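Urnell
Home | Shelves & Tables | Spare Parts | About Us | Visit

About Us

Urnell makes light, white, put-it-together-yourself shelves and small tables for homes where every corner has to earn its keep. We are a small company on the second floor of a former button warehouse, above a shop that repairs accordions, and if you come by in the afternoon you will very likely hear one being tested while you drink your coffee. We have been here seven years now, and we still haven't gotten around to replacing the old button company's name on the mailbox (the mail carrier knows where to find us!).

The whole thing started with a bathroom. Maritza Castaño had moved into an apartment with a gap beside the sink that was too narrow for any shelf she could buy, and she spent most of a winter drawing one that would fit. She drew it, and then she folded it, because paper is what she had on hand, and she has gone on folding things ever since. Before a shape goes anywhere near a mold it gets creased out of a plain white sheet, stood on the table and held up against whatever it will have to live next to. There are paper corners and paper collars and paper feet all over the office, and a good many of them have been used as bookmarks.
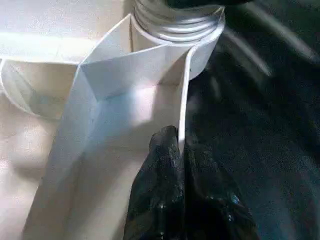

How we work

We put our own furniture together, over and over, before we ask you to do it. That sounds obvious, and yet Maritza's first sample went out to a neighbor with one pole that could be pushed in upside down, and of course he pushed it in upside down. Since then no design leaves the building until it has been built at our assembly table, taken apart, and built again by somebody who didn't draw it.

Most of what we sell comes down to two kinds of part. There are panels, and there are poles, and the panel has a place at each corner for a pole to go. Small tables get built the wrong way up, top down, so that the legs can go in from above while everything is sitting flat and steady. You turn it over at the end, and that is a nice moment – people tend to put a plant on it right away. Duván Benavides looks after this side of things, and he is the one who decided that the poles should seat with a firm push and no hammering. He lives in an apartment building with thin walls and has strong feelings about hammering.

We also spend a great deal of time on the corners. A corner has to be rounded enough that you won't mind meeting it with your hip in the dark, and it has to hold its pole straight. Those two wishes pull against each other more than you would think, and our second table went through an entire spring of corners before we were all happy with it.

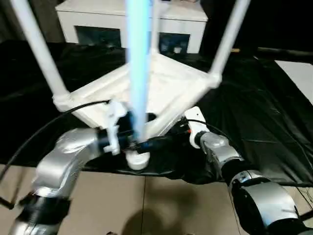
Viorica Babić wrote to us in January to say that she had put her table together on the bedroom carpet, that one leg leaned, and could we please tell people to use a hard surface? She had taken it apart, moved to the kitchen floor and found that it went together straight on the second try. She added that the sheet in the box would have been kinder if it had said so on the front, and that she had since ordered another one for her sister.

She was right, and the advice is on the front now. It says to find somewhere flat and firm, and to lay down something dark. The dark part is our own addition. Our parts are white and so are a lot of tabletops and floors, and a white end piece on a white floor can hide from you for a whole evening. At our place we work over a black covering, which gets as rumpled as an unmade bed by lunchtime and does its job all the same. At home an old dark sheet or a beach towel is fine, and it saves the finish from scuffs too. 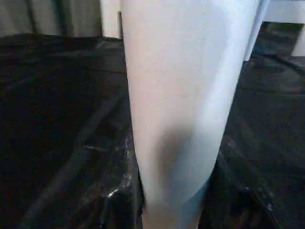

WHAT WE MAKE

The Gustis is our oldest piece and still the one we are asked for most. It is the narrow shelf that came out of Maritza's bathroom gap, and it is sold with 4 poles and as many panels as you care to stack. We have seen it beside washing machines, in greenhouses, behind the counter of a bakery, and once in the back of a camper van holding a very calm cat.

The Salazar is the small square table. It's low enough to sit next to an armchair and light enough to carry out to the porch with one hand and a glass of lemonade in the other. Jhosep Paucar drew it and named it after the street where he learned to ride a bicycle.

The Cleteo is the newest one and the one we fuss over most. Its panels have a raised rim all the way around, so that a jar nudged from behind stays where it is, and channels so that a drip from a flowerpot has somewhere to go. The rim makes the panel a little awkward to handle during assembly, and we've learned to start with the back corner and get one pole standing upright in its socket before bringing in the next.
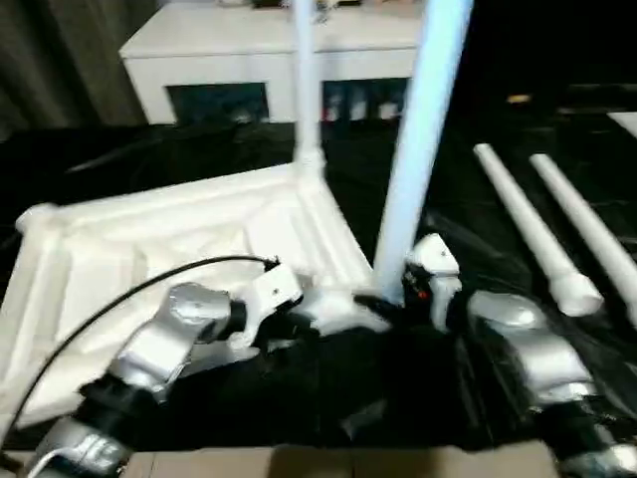
Once two poles are standing, the rest goes along easily enough, and the thing begins to look like a shelf. Keep the spare poles lying side by side within reach, all pointing the same way, and you'll save yourself a lot of turning them around. Jhair Bedoya, who packs the boxes, puts them in that way on purpose, so if you lift them out together you are already halfway organized.

Jhair also runs our spare parts drawer, which long ago stopped being a drawer and is now most of a wall. Last year we made 2,000 Gustis shelves and sent out 1,000 loose parts, and we are every bit as proud of the second number. If you lose an end piece in a move, or your dog takes a liking to one, please don't throw the shelf away! Write to us with the name of the piece and which part you need, and we'll put it in the mail. We keep parts for everything we have ever sold, including the upside-down one.

Come and see us

Visitors are welcome from 10 a.m. until 4 p.m. Ring the bell marked Buttons and take the stairs on the left – the ones on the right go to the accordions. You're welcome to sit down at the assembly table and try a Cleteo or a Salazar before you buy, and to take as long over it as you like. Parking is behind the building, next to the blue gate.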